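To: Brumthorpe Shared Workshop list
Subject: Re: Shirt folding with the hand-held grippers, anyone?

On Wednesday a member of this list wrote:

> I saw the pair of printed grippers on the Emix shelf and I'm very
> tempted to build my own set over the summer. Two things I'd like to
> know before I order filament. Do the yellow tips really hold a
> T-shirt, or do you end up gluing sandpaper on them? And is there any
> point starting on cloth, or should I stick to blocks and cups like
> everybody else?

Start on cloth! I know every guide says blocks first, and blocks are fine for checking that your fingers close straight, but cloth is where I got hooked and I haven't touched a block since August.

The tips are a soft yellow filament over a stiffer finger, printed slowly, and no, there's no sandpaper on mine. I did try a textured version (file name annan_tip_v3 in the shared folder, if you want to see how ugly it was) and it snagged on hems, so I went back to smooth. My second pair came out much better than the first after I let the spool dry for 36 hours. The housings are ordinary stiff plastic, and the slots in the sides save a surprising amount of print time.

I've put some views from the gripper cameras below, all with some of the yellow-green fabric that has become my favorite test material. I just love how much you can see from down there.
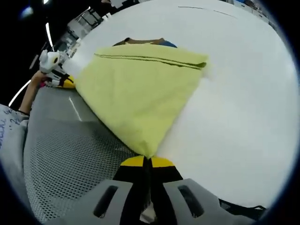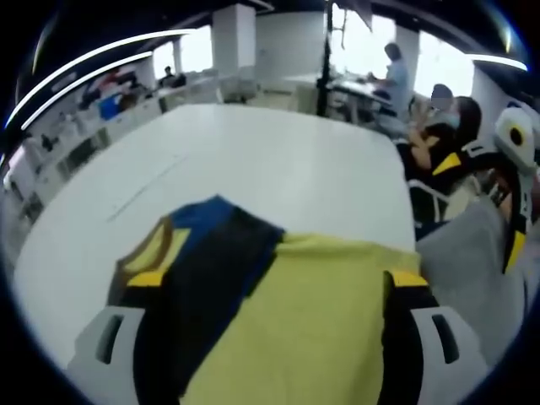
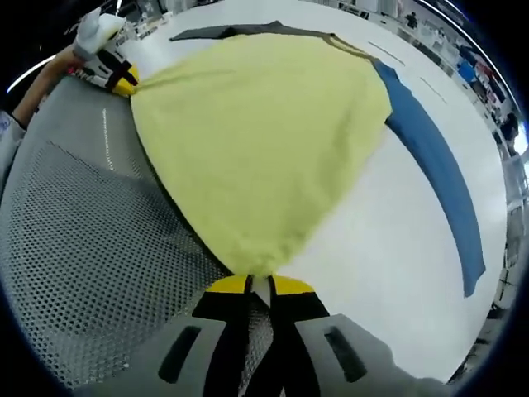

Last one, with the shirt lying folded on the table:

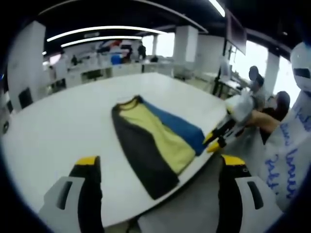 PARTS AND SETTINGS

Camera: the Pronari wide one, mounted low so both fingertips stay in view. Set the exposure by hand if your table is white like ours. On auto it hunts every time a dark shirt comes in, and the footage pulses like a disco.

Fingers: print 3 pairs while you're at it. You'll want spares, and they're quick. Check that the two tips meet along their whole length before you screw anything down. A gap at the top is fine for a cup and hopeless for a hem.

Springs: the softer of the 2 in the parts list. I started with the stiff one and my thumb was complaining by lunchtime.

Straps: black hook-and-loop, anything wide enough not to dig in.

Now the fun part, technique. Pinch a corner or a hem, close all the way, and only then lift. If you grab the middle of a panel you get a little tent and the rest of the shirt goes wherever it likes. With two grippers I hold one corner still and pull gently with the other until the creases run straight between them, then lay it down. Slow is good! The logging script doesn't care how long you take, and smooth motion is much nicer to train on later than a lot of jerky corrections.

Somebody asked off-list how much I've recorded. The log says 2,899 clips so far, and a fair number of those are me dropping a sleeve. I keep the drops, labeled as drops, in their own folder (brumthorpe_misc, sorry about the name, I'll tidy it).

If you go ahead, please post your tip settings here, especially if you try a different filament. I'd love to compare. And bring your oldest, floppiest T-shirts when you come in, the thin ones with a bit of stretch are much harder than the stiff new ones and I'm running out.

--
You are receiving this because you subscribed to the Brumthorpe Shared Workshop list.
To unsubscribe, send a blank message with "unsubscribe" in the subject line.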